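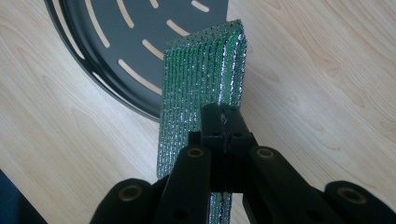 A green and silver scouring sponge and a dark perforated pan on a wooden tabletop.

Curkdale food lab gets funding for three more years

The food microbiology lab at Curkdale will stay open for another three years after the college agreed to renew its funding in November.

The lab studies molds and yeasts that spoil bread, soft cheese and fermented vegetables. It opened with one incubator in a shared teaching room and now keeps a collection of 889 fungal strains, 320 of them taken from bakeries and small food plants in and near Boltham.

Jianhua Du, who heads the lab, said most of the new money will go toward sequencing the older strains. Many were named by their looks under the microscope, and Du expects that a few of those names are wrong.

"We have cultures in the freezer that were labeled 100 different ways by different students," Du said. "It will be slow work."

The lab will also continue its joint project with Trolach, a maker of rye starters, on a yeast that survives drying. A first paper from that project is under review.

Two research posts will be advertised in the spring - one in bioinformatics and one in culture care. The strain list is open to other labs on request, and small food producers can still send in spoiled samples for testing. Samples should be sealed, kept cold and dropped off before 3 p.m.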